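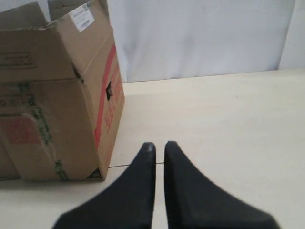 Open cardboard box on a light tabletop.

Household Tips for Attendees: Unpacking Conference Materials

Remove badges and lanyards from their packaging on the day of return. Wipe plastic badge holders with a damp cloth and dry them fully before storage.
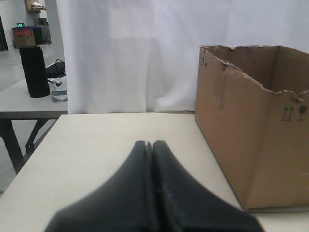

Printed programs should be sorted before they are filed. Work on a smooth, plain tabletop — pale beige is suitable, as small pins show up well against it. Recycle duplicates.

Heditance Events Office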